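# Kordale: a small collection of weaving and basketry patterns as plain text

Kordale is a collection of 488 patterns for baskets, mats, trays and chair seats, all written in one simple text notation that you can read with your own eyes, print on a sheet of paper, or feed to a script. I started it in June because I was tired of losing patterns in photocopies and old notebooks, and it has grown into the thing I most look forward to working on in the evenings. If you weave, or teach weaving, or just like the way over-and-under can turn into a spiral if you add one extra spoke, I hope you find something in it to try!

Last updated 26/02/2026. Maintained by Panya Paisan.

## What's in the folder

- `patterns/` has one file per pattern, named by family and number (`twill-014.kdl`, `round-102.kdl`)
- `families.csv` lists every pattern with its family, base shape, spoke count and difficulty
- `glossary.md` has the words I use and the other words people use for the same things
- `lumis/` holds the Lumis script, which turns a pattern file into a printable chart
- `errata.md` is the list of mistakes found so far (please add to it)

Of the 488 patterns, 354 have been woven at least once from the written file by someone other than the person who wrote it down. Those have `tested: yes` in the header. The others are transcribed and checked for arithmetic only, so go gently with them and weave a small sample first.

## The notation

Every pattern is a header, a blank line, and then rows. A row is one trip across (for flat work) or one trip around (for round work). `o` is over, `u` is under, and a number in front repeats it. So a plain 2/2 twill starts like this:

```
name: twill, two and two
family: twill
base: flat
tested: yes

1: 2o 2u
2: 1u 2o 1u
3: 2u 2o
4: 1o 2u 1o
repeat 1-4
```

Each row shifts over by one and the diagonal walks across the mat. I still get a kick out of seeing it appear after four rows.

Round work has a few more marks. `+` adds a spoke, `x` splits a pair of spokes, and `~` means carry on without closing the row. That last one matters a lot. With an odd number of spokes and a single weaver you never close a row at all, you just keep going, and the overs and unders trade places each time you come around. With an even number you need either two weavers chasing each other or a step-up at the end of each round. Both are in the collection and the header tells you which (`weavers: 1` or `weavers: 2`).

Twining is written with `t`, and a three-rod wale with `w3`. I went back and forth on whether waling should have its own family. For now it lives under `borders`, since that is where most people go looking for it, and I cross-list it in `families.csv`.

## Families

**Plain** is the simplest, and the one I send beginners to. Check weave, stripes, blocks.

**Twill** is the biggest family by far and my favorite. Herringbone, diamonds, stepped zigzags, and a set of nested squares that took me most of a winter to write down correctly.

**Round** covers bases, bowls and trays worked from a center out. The hard part is always the center, where the spokes crowd and you have to decide when to split them. I've tried to write out the first rows in full for every round pattern and save the repeats for later.

**Hex** is open hexagonal weave. The notation is a bit clumsy here because there are three directions instead of two. Rows are labeled `a`, `b` and `c`. Suggestions very welcome.

**Seats** has 48 patterns for cane, rush and cord seats. Most came from the Lévesque notebooks, a stack of hand-drawn charts that a retired chair mender let me copy at her kitchen table over a long and very happy week.

**Borders** holds everything that finishes an edge: rolled, braided, scalloped, plain wrapped. 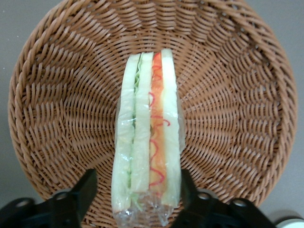
*Spiral texture on a round woven basket, from rim to center*

## Materials

The patterns don't assume any one material, and that's on purpose. Flat strands show off twills beautifully. Round reed and willow do better in twining and waling, where a little springiness helps pack the rows. If a pattern really does want something in particular, the header has a `note:` line saying so.

Width matters more than people expect. If your weaver is wider than the gap between spokes, the work will buckle or cup, which is wonderful in a bowl and a nuisance in a placemat. Try a sample of 10 rows before you cut everything to length.

## Using the Lumis script

Lumis needs Python and nothing else. From the main folder:

```
python lumis/lumis.py patterns/twill-014.kdl
```

You get a black and white chart sized for an ordinary sheet of paper. Add `--big` for large squares, which my older students love. Round patterns print as wedges, and you turn the page as you go. Hex charts come out slightly squashed at the moment. I know why and I haven't fixed it yet.

Files written for Werumex, the older chart format some guilds still use, can be read with `--from werumex`. Colors survive the trip, but comments don't.

## Known gaps

- Very few lidded forms
- Difficulty ratings are mine alone, and I'm told I rate twills too easy
- Some seat patterns give cord lengths in feet and others in meters
- Regional names are patchy, so if your grandmother called it something else, tell me!

## Adding a pattern

Copy `template.kdl`, fill in the header, and write the first full repeat. Please put down where you learned it, even if it's only "from an old tray I took apart." Don't send charts copied out of books still in print. If you've woven someone else's untested pattern and it came out right, change the `tested` line and add your initials. Those are my favorite changes to receive.

## License

Use the patterns for anything you like, including work you sell. Keep the `source:` line if you pass a file along.

Related
Kordale glossary: words for spokes, stakes and weavers
Notes on splitting spokes in a round base
Lumis: printing wedge charts
Reading the Lévesque seat charts
Converting from Werumex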